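Itico Soft-Handling Arm
Workplace automation / Lifting and sorting / Mixed goods

Overview

The Itico is a mobile arm for the jobs in a stockroom, returns area or shared office that always seem to get left until four o'clock. It picks up, moves and puts away everyday things of mixed size and softness, and it works in the same room as your staff, at a pace they can follow.

We're really pleased with this version. Earlier models were happiest with boxes. The current one has the curved Buneo fingers as standard, and they have changed what we can sensibly offer it for: baskets, bags, cloths, folded fabric, the odds and ends that won't stack and never arrive in the same shape twice!

Handling soft and uneven things

The fingers are long and curved, with flat rounded pads at the ends. They rest against a surface before they take any weight, so the arm can feel its way on to a thick rope weave or a fold of cloth without snatching at it. Grip force is set in the Sin control app, and each setting can be saved under a plain name. Most sites end up with three or four they use all the time.

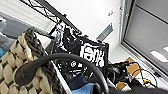 Finger pad against the rope weave of a storage basket.

What changes for the people there

The arm takes over a good deal of the bending, fetching and sorting. It doesn't take over deciding where things belong, and that part of the job tends to grow. At the Skukmont returns room, where we have had an arm running since November, the team now spend the first part of the shift checking goods and talking to customers, and leave the moving to the Itico while they do it.

Wai-kit Lui runs that room and was good enough to write down what he noticed. "I used to plan the rota by who had a bad back that week," he told us. "Now I plan it by who knows the stock. The other thing is that people argue with me about the layout, because they can see what slows the arm down — and they're usually right."

He also asked us to mention that the first fortnight was slow. Staff stopped to watch, settings needed changing, and a few jobs went back to being done by hand. We now include two follow-up visits with every order for exactly this reason, one after a week and one after a month.

Shiny bags and patterned cloth

Crinkled plastic throws back a lot of light, and spotted or striped fabric can be awkward for a camera when it lies up against something dark. 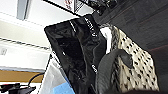
The close-up view from the wrist helps a great deal with this, as the arm keeps looking while the finger is pressing on the cloth. If it can't tell where one item stops and the next begins, it pauses and sends a message to the app. Anyone on shift can answer it, and you don't need a technician for that.

Details

Arm reach: 142 cm
Height when parked: 53 cm
Training for staff: 30 minutes each, on site
Fingers: Buneo curved pair, dark grey or black
Control: Sin app, phone or tablet
Order code: 1897

Spare finger pads are sold in pairs and push on by hand. Let us know the finger colour when you order them, as the two fittings differ slightly.

Page updated January 9, 2026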